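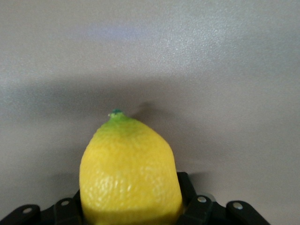 A lemon, green at the stem end.

Water hardness, and how my eleventh graders got hooked on it

I promised in the last newsletter that I'd write up the water project, and then grades were due, and then I lost my notes (they were in the glove compartment), so sorry to everyone who wrote in asking for it. This is the long version. If you only want the procedure, Estela Godoy has a clean copy and she's much better than I am at sending attachments.

It started with a kettle. I was doing precipitation reactions with my third period group, the usual thing, two clear liquids in, one cloudy liquid out, everybody says "ooh" for a second and then goes back to whispering about lunch. I asked where they might have seen calcium carbonate outside the classroom and got silence. Then Vicente Lucero, who teaches next door and was in my room borrowing a hot plate, said "go look in my kettle" and went and got it. I wish I could tell you what the inside of that kettle looked like. Like the bottom of a cave. The kids passed it around for ten minutes and I had more questions out of them than in the whole month before.

So we scraped some of it off into a beaker and dripped vinegar on it, and of course it fizzed, and somebody asked if the vinegar would run out before the scale did. Which is a stoichiometry question! From a kid who had told me the week before that stoichiometry was "just fractions with extra steps"! I dropped what I'd planned for the next day.

What we did was ask everybody to bring in tap water from home. Clean bottle, rinsed with the same water you're going to fill it with, filled to the top, lid on, name of the neighborhood on a piece of tape. We draw from a pretty wide area, so we had town water from Bovby, water from the new houses out at Tanguy, and a good number of private wells around Pullow. I threw in a bottle of store-brand distilled water as a blank and didn't tell them which one it was.

The test is the ordinary EDTA titration, the same one you probably did in college and forgot. Measured volume of sample in a flask, a squirt of the pH 10 ammonia buffer, a pinch of Eriochrome Black T, and you add EDTA from the buret until the wine red goes to blue. The EDTA grabs calcium and magnesium one to one, so the math is friendly, and you report it all as milligrams of calcium carbonate per liter. I make them do the unit conversion by hand once. After that they can use the spreadsheet.

A few things I learned the hard way. The buffer smells, so keep it in the hood and bring the flasks to the buffer instead of the other way around. Goggles and gloves the whole time, obviously. The indicator doesn't keep well once it's in solution – mine was an old bottle and the color change was mud. Grind the solid with table salt and use a tiny scoop of that. And put white paper under the flask. I know, I know, everybody says put white paper under the flask, but I had skipped it for years and the endpoint really is easier to catch, especially going through that purple stage where half the class wants to stop early.

They also go too fast at the start and too slow at the end. I had one pair still adding single drops long after the flask was as blue as a swimming pool, waiting for it to get "bluer." I've started keeping a finished flask at the front of the room for comparison and it helps a lot.
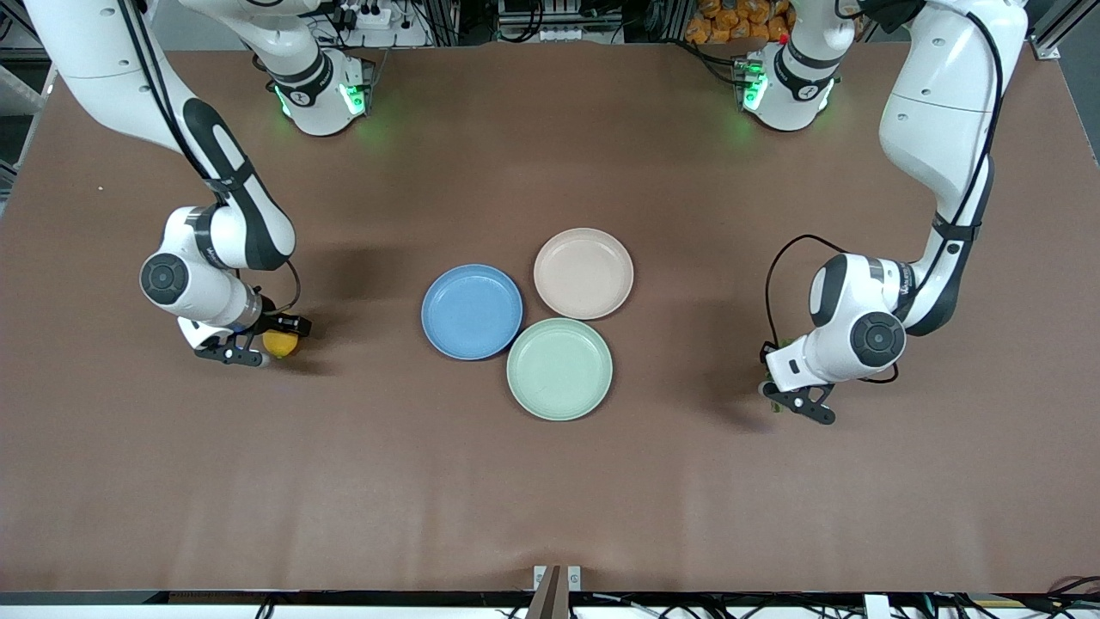

Now for the results, which is what most of you asked about. Town water in Bovby was nice and moderate, and the pairs agreed with each other well enough that I stopped hovering. Tanguy was softer than any of us expected, and it took a phone call from one of the parents to clear that up: the whole street has softeners built in. That turned into a good half hour on ion exchange, with me drawing little sodium ions hopping off a bead and calcium ions hopping on. My drawings are terrible. They got it anyway.

Then came the Pullow wells. The first reading we got from one of them was 493 milligrams per liter and I assumed somebody had misread the buret. So did Trinidad Vergara, who had done the titration and is the most careful student I've had in years. She was already pouring a second sample before I got over to her table. Second time, 416. Still very hard water! But that's a big gap for one bottle, and the class wanted to know which number was right.

I'd like to say I knew right away. I didn't. We went through everything: the pipet, the concentration of the EDTA, whether the bottle had been shaken. It was Ivana Pereyra who noticed that the buret had a fat air bubble in the tip in the first trial (she'd seen it go and hadn't thought it mattered). The bubble pops out, the level drops, you read that drop as titrant you delivered, and your answer comes out too high. We ran the sample 2 more times with a properly filled tip and both landed right on top of the lower number. I've been telling students to check for bubbles my entire career, and I don't believe a single one ever took it seriously until that afternoon. Now they police each other. I hear "BUBBLE!" across the room like somebody's yelling about a spider.

That led into the best lab reports I've read in a long time. I don't grade on how close the answer is for this one. I grade on whether they can tell me what would push the number up and what would pull it down. Bubble in the tip, too high. Quit at purple, too low. Rinse the flask with distilled water and leave some in there, no change, and please explain why not. That last one still catches people. They're so sure that extra water has to thin out the answer, and you have to walk them back to counting the calcium instead of looking at how full the flask is.

The follow-up was scale removal, and here I let them loose a bit. We grew our own scale by boiling the Pullow water down on glass slides, and then they picked household acids to try on it. White vinegar, lemon juice, citric acid powder from the canning aisle, and flat cola, which somebody always wants. They had to keep the volume the same and the temperature the same and decide for themselves what "clean" meant, and that was an argument in itself. One table went by weight and another by whether you could read print through the slide. Both fine by me! Citric acid powder was the favorite, made up stronger than the juice, though a couple of groups pointed out that it wasn't a fair contest if the strengths didn't match. They were right. Next year I'll have them match the concentrations first and then race.

If you do this part, be really clear that nobody mixes cleaners with anything, at school or at home. I say it at the start, I say it at the end, and I put it on the sheet in big letters. A kid who's just had fun with acids is going to go home and look under the sink. Bleach and acid is the one I spend time on, and we write out where the chlorine comes from so that it isn't just me nagging.

Cost was low. The EDTA is cheap, the buffer you can make up yourself if your stockroom is decent, and we used the disposable plastic burets from the Trirnent kit that our department got a while back. They're not gorgeous – the stopcocks on 4 of them leak if you look at them sideways – but for this they do the job. If you don't have burets at all, Ragnvald Haugland ran it with his middle school group using dropper bottles and counting drops. He says the numbers are rougher but the rankings came out the same as ours, and for seventh grade a ranking is plenty. He also did it with soap instead of EDTA, shaking the bottles and measuring the suds, and his kids loved that so much that he had to mop.

Waste was simple enough too. We collected everything from the titrations in one labeled jug and it went with the rest of our stockroom pickup. Check what your own district wants.

A couple of you asked if there was any trouble from families about the well numbers. There wasn't, but I did send a note home first. Hard water isn't a health scare, it's mostly a soap and plumbing nuisance, and I said so in plain words. I also said a classroom titration isn't a certified test and that anybody worried about their well should have it looked at by a proper lab. I left names off the chart on the wall and only used neighborhoods. The family with the big number was delighted, by the way. They'd been through a couple of water heaters and now had something to blame.

I'm going to try it in May next time, when the wells are up, and have the kids compare with fall. If anyone out there has water from over limestone and wouldn't mind filling a bottle for us, please get in touch. And Vicente would like his kettle back in the condition he lent it, which I'm afraid isn't possible. We got it down to bare metal.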